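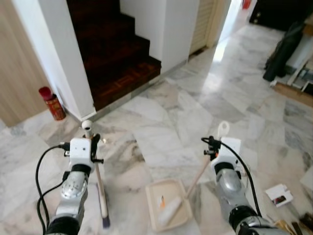 住まいの塗り替え見学会に行ってきました

六月の火曜日、朝から出かけて、ビリドリッツ(Bridilitz)という内装工房の公開見学会に参加してきました。築年数のいった家を少しずつ手入れしながら使っている工房で、年に何度か、作業中の家の中をそのまま見せてくれるのです。我が家も階段まわりの壁がだいぶくすんできて、業者さんに頼むか自分で塗るか、もう二年も迷っておりまして、ちょうどよい機会だと思って申し込みました。

参加費は一人十八ユーロ、お茶とお菓子つき。受付で渡された冊子が意外に厚くて、帰りの電車でもまだ読み終わりませんでした。

行き方のこと

最寄りのヴェレシュ(Veres)停留所から歩いて十七分、と案内にはありました。私はパン屋さんに寄り道をしたので、もう少しかかっています。停留所を出てすぐの坂が思ったよりきつく、途中にベンチが一つあるのが救いでした。午後に行かれる方は帽子があったほうがよさそうです。バスは162番に乗ればいいのですが、同じ停留所に反対方向の便も来ますので、乗る前に行き先の表示をよくご覧になってください(私は一度、危うく逆に乗るところでした)。

門のところに小さな札が出ているだけなので、初めてだと通り過ぎてしまいそうになります。呼び鈴を押すとすぐに出てきてくださって、靴の上からかぶせるカバーを貸してもらい、そのまま中へ通されました。

玄関をあがって階段のそばへ

最初に案内されたのが、階段のそばの広い床です。白に灰色の筋が入った大理石で、大きな四角いタイルが敷きつめてあります。こういう床の家で壁を塗るのは、見ているだけで少し緊張しますね。うちは板張りなので、もし垂らしてもまあ何とかなるかと思ってしまうのですが、石の床となるとそうはいきません。説明によると、石は種類によって色を吸い込むことがあるそうで、落ちたらすぐに拭く、乾くまで待たない、とのことでした。

床には浅いベージュの受け皿が置いてあって、白いローラーがその中に入っていました。柄が明るい色の木なのが、なんとも感じがいいのです。家にあるのは昔に安売りで買った樹脂の柄のもので、長く使っていると手のひらが痛くなります。木の柄の道具は、それだけでちょっと丁寧に仕事をしようという気持ちになる気がします。同じように木の柄の、毛のついた長めの道具もあって、毛先は濃い紫と黒でした。柄の先には白くて丸いつまみ。私はこういう細かいところばかり見てしまう癖があって、説明をいくつか聞き逃したかもしれません。

階段は赤みのある濃い茶色の木で、いちばん下の段だけ寄木のような模様になっています。ここがとても素敵でした! 白い四角い柱がすぐ横に立っているので、段の色がいっそう深く見えるのです。壁を白にするか、少し黄みのある色にするかという話がここで出て、参加者の意見がきれいに割れました。私は断然、白のままがいいと思います。木の色がこれだけ濃いと、壁まで温かい色にすると重たくなってしまうのではないでしょうか。もっとも、冬の夕方に見たらまた違う感想になるのかもしれません。

柱の根元の床には、赤いふたのついた赤い筒形の缶がありました。金と赤の飾りのあるラベルが貼ってあって、なかなか華やかです。何が入っているのか聞こうと思っていたのに、次の部屋へ移る時間になってしまい、そのままになりました。次に行ったら聞いてきます。

受け皿とローラーの話をもう少し

今回いちばん勉強になったのは、塗料を皿に出す量でした。私はいつもたっぷり出して、結局半分を余らせて捨てていたのですが、浅い皿の場合は深いところに薄くたまるくらいで十分で、足りなくなったら足せばよいのだそうです。言われてみれば当たり前のことなのに、どうして毎回あんなに注いでいたのでしょう。

ローラーは皿の斜面で何度か転がして、全体に同じように含ませてから壁に当てます。最初のひと転がしは、目立たない場所で。そして角や柱のきわは先に刷毛で細く縁取りしておいて、そのあとで広い面をローラーで追いかけていく、という順番です。私はずっと逆にやっていました。面を先に塗ってから角を塗ると、どうしてもそこだけ刷毛の跡が浮いて見えるので、長年の謎がとけた思いです。

階段のそばのように高さの変わる場所は、上から順に下りてくること。これも冊子に図つきで載っていました。踏み段の木の部分は養生のテープを貼るのですが、粘着の強いものを長く貼っておくと、はがすときに表面のつやまで持っていかれることがあるとか。古い木の階段には弱めのテープを使い、その日のうちにはがすようにと、二回も念を押されました。どなたか失敗なさったのかな、と思いましたけれど、それは伺いませんでした。

刷毛の毛についても質問が出ていました。色の濃い毛だと塗料がどれくらい残っているか見えにくいという方と、気にならないという方がいらして、案内の方は「洗うときに水の色で判断してください」とさらりと答えておられました。水が透明になってからもう一度洗う、というのがこちらのやり方だそうです。洗ったあとは毛先を指で整えて、吊るして乾かします。立てて置くと水が根元にたまって、接着してあるところが傷むのですって。

二階と、お茶の時間

二階では見本帳を見せてもらいました。ピルクリー(Pirkley)というところの色見本で、色番号がずらりと並んでいます。私が気に入ったのは3207番、灰色がかったごく薄い緑で、うちの洗面所にどうだろうかとずいぶん長く眺めていました。家に帰ってから夫に番号だけ伝えたところ、番号では分からないと言われました。それはそうです。

お茶は裏手の小さな部屋でいただきました。お菓子は杏のタルトで、酸っぱいのがお好きな方にはたまらないと思います。隣に座ったご夫婦が、イキネ(Ikine)の見学会にも行かれたことがあるそうで、あちらは家具の塗り直しが中心で、椅子を一脚持ち込めるのだと教えてくださいました。うちには脚のはげた食堂の椅子が待っておりますから、これはもう行くしかないですね。申し込みは葉書のみとのことで、忘れないように冷蔵庫に紙を貼りました。

ひとつだけ残念だったのは、全体で二時間では足りなかったことです。質問の好きな方が多かった(私も含めて)ので、二階はかなり駆け足になってしまいました。ゆっくり色を見たい方は、早い時間の回に申し込んで、終わったあとに見本帳だけもう一度見せてもらえるか聞いてみるとよいと思います。それから、手洗いは一階にしかありません。

帰ってから

さっそく物置を片づけて、道具を出してみました。ローラーは固まっていて使えず、受け皿には昔の水色がこびりついたまま。あの水色は子ども部屋の壁に塗ったもので、今はもう上から別の色になっていますから、懐かしくて少しのあいだ捨てられずにいました。結局、皿は植木鉢の受けにして、ローラーと刷毛は買い直すことにします。もちろん木の柄のものを探すつもりです。

階段の壁は、夏のあいだに一面だけ試してみようと夫と話しています。まずは床に敷くものを買ってこないといけません。次回の見学会の日程は、受付で名前と住所を書いておくと葉書で知らせてもらえるそうで、私もしっかり書いてきました。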